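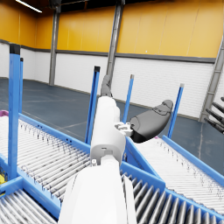
Robotic arm over a junction of roller conveyors (computer rendering)

The Jilmont Emissions Rule was an air quality regulation adopted by the provincial government of Jilmont to limit the release of fine dust and solvent vapor from freight depots, packing plants and warehouses. It was administered by the Jilmont Office of Air and Water, and was in force for eight years before it was replaced by a permit system covering a wider range of sites. The rule is most often cited for the dispute over its repeal, which went to the provincial court twice.

12 shares

Background

Jilmont lies in the lower valley of the Ratirier, a slow river with steep ground on both sides. Cold air settles in the valley during winter and can hold smoke and dust close to the ground for several days. Residents of the river towns had complained of poor air since the first rail depots opened there, but early laws dealt only with coal smoke from household stoves and boilers.

The growth of freight handling changed the character of the problem. Large depots were built on former farmland between the river and the town of Mägi, and truck traffic on the valley road rose with them. A survey ordered by the provincial assembly found that fine dust at the Mägi school station exceeded the advised limit on 73 days in a single year. The same survey recorded high levels of solvent vapor near plants where cartons were printed and sealed.

Adoption

The rule was drafted under Pouran Dehghan, then director of the Office of Air and Water. An early version would have applied to every commercial building with a loading dock. After objections from shop owners and the farm cooperatives, the final text was limited to sites with 18 or more docks, and to any plant that used solvent-based ink regardless of size.

The assembly approved the rule in November by a narrow margin. Members from the upper valley voted against it almost without exception – their districts had few depots but depended on them for work.

Provisions

Covered sites were required to pave or seal their yards, to shut off truck engines during loading, and to keep a written record of solvent purchases. Operators had to report dust readings to the Office every 30 days. A site that failed to report received a warning, followed by a fine, and could be ordered to suspend night operations after a third failure.

The rule did not set limits on the number of vehicles entering a site. Several environmental groups regarded this as its chief weakness, and the point was raised again during the later court cases. Indoor equipment powered by electricity was exempt from reporting, although dust from indoor sorting halls was counted if it was vented to the open air.

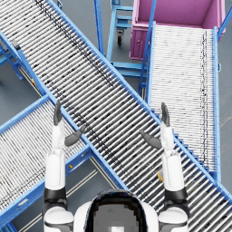
Repeal and litigation

Following a change of government, Ehsan Mazandarani was appointed to lead the Office. He announced a review of the rule within his first months, stating that its reporting duties were costly for smaller operators and that newer trucks had made parts of it unnecessary. The Office suspended the reporting requirement while the review was under way.

The town of Mägi challenged the suspension, arguing that the Office could not set aside a rule approved by the assembly without a vote. The provincial court agreed and restored the requirement. The government then brought a repeal bill, which passed, but the court delayed its effect on the ground that the public comment period had been cut short. The second ruling did not address whether the rule itself was sound policy.

Dehghan, who had by then left public service, submitted a written statement in the second case. In it she defended the dock threshold as a compromise and described the suspension as "a repeal carried out by memo." Mazandarani rejected that description in testimony before the assembly.

Replacement

Negotiations between the government and the river towns led to the Zotevden Agreement, named for the town in which it was signed. It ended the litigation and created the present permit system, under which each site receives its own limits for dust and vapor. Quarries and bus garages, neither of which had been covered by the earlier rule, were brought into the system at the request of the towns. Existing sites were given a transition period in which to apply, and the old reporting forms remained valid until a permit was issued.

Assessment

Opinion on the effect of the rule remains divided. Dust levels at the Mägi station fell while it was in force, but the valley road was rebuilt during the same period and part of the truck traffic moved to a bypass. Later studies have generally credited the sealing of yards with some of the improvement – the effect of the engine shutoff provision has proved harder to measure.

See also: Air and Water Office of Jilmont; Ratirier Valley bypass; Zotevden Agreement

3 comments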